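Torben Steinbach sorts on the bed. He has a table, a good one, but he says the table is where things stay for three months, and the bed has to be empty by night.

He rents two rooms on the upper floor of a house in Prukside and runs a small sideline from there called Kasten. People who are moving, or who have put off unpacking from a move years ago, pay him to go through the odds and ends: the drawer contents, the gift boxes, the bags that went from one closet to the next. He does most of it at their homes. In January and February he does his own, and that was when we talked, starting at 1:30 in the afternoon and finishing when it got dark.

"I tell clients to start with what's left from the holidays, so I have to do it too," he said. "It's the easiest pile in the house. Most of it is paper."

He started the work after helping his aunt, Hildegard Kramer, leave a house in Kedmont where she had lived for more than 40 years. The attic alone took them most of June. She had kept wrapping paper in flat stacks, ironed on the back with a cool iron, and tissue paper in a pillowcase. Steinbach threw none of it away without asking, and she said yes to nearly all of it once it was in front of her. What she would not do was agree to it in advance, over the phone, as a category.

"If I said, 'Can the wrapping paper go?' she said no. If I put one sheet in her hand she'd look at it and say, 'What is this for?' and hand it back. So now I never ask about a category. I put the thing down where the person can see it."

That is the reason for the bed, or part of it. A plain surface at the right height, with some room around each thing, does a lot of the work. He uses a checked sheet because he had one. Coats and bags that still need to be gone through wait up near the headboard, and he empties every pocket before anything gets folded. Tissues are the main find. Used ones go straight out. The thin tissue that comes packed around presents gets one look for anything rolled up inside, and then it goes too.

"I once found an earring that way," he said. "One earring, in all this time. But I still look." 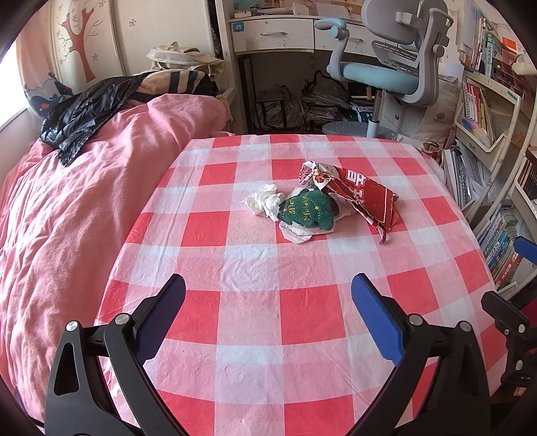
Rainer Lenz thinks the paper should never get as far as the bedroom. He would have a bag open in the living room while the presents are being unwrapped, and by the time the coffee is ready it would be out by the bins. Steinbach has heard this from him many times and partly agrees. He says it works in a house where everyone opens their presents in the same hour. His own family doesn't do that. Things arrive by mail, or get handed over in a hallway and put in a coat pocket, and the holiday goes on in small amounts until the end of January.

Red paper gives him more trouble than any other kind. It turns up for Christmas and again for the Lunar New Year, and sheets from the two get mixed together in the same bag. He keeps a sheet if it has writing on it that someone chose, or a border he likes, and if there is a piece at least as big as a paperback with no tear in it. The rest he flattens for recycling. He checks for foil first by crumpling a corner, because plain paper stays crumpled and foil paper tends to spring open.

Fabric he treats differently. Anything knitted or embroidered is kept for a year, with no discussion, and looked at again the next winter.

"Somebody sat there and did the letters, or a machine did, I can't always tell," he said. "It doesn't take up any space. I have one shoebox for all the Christmas textiles and it isn't full."

The shoebox came up several times. He is strict about containers and buys very few. A client in Jellano once spent $300 on clear plastic bins before he arrived for the first visit, and they spent the first hour sorting the bins. He asks people now to buy nothing until the last day. By then they usually have enough empty boxes of their own.

His notes are kept in a school notebook, a page for each job. For his aunt's house he wrote down every item that left, partly to settle arguments with his cousins, and the list ended at 1710. He had guessed 2000 beforehand. He hasn't made a list like that again and doesn't suggest it to anyone.

"It slowed us down. She liked it, though. She'd ask me in the evening what number we were on."

I asked what he does when a person can't decide. He said he puts the thing back on the bed and goes on to the next one, and comes around to it again later in the afternoon. If it comes around three times it is kept. He doesn't try to talk anyone into anything, and he doesn't take items away to decide for them at home, which some clients ask him to do.

His charges are by the half day. He brings paper sacks, a marker and a roll of string, and he asks for a window with the curtain open, as he finds that people keep more in bad light. When the job is finished he carries the sacks down himself. The sheet goes in the wash.

By four thirty he had reached the coats. He turned a pocket inside out over the wastebasket, found a bus ticket, read the date on it and dropped it in.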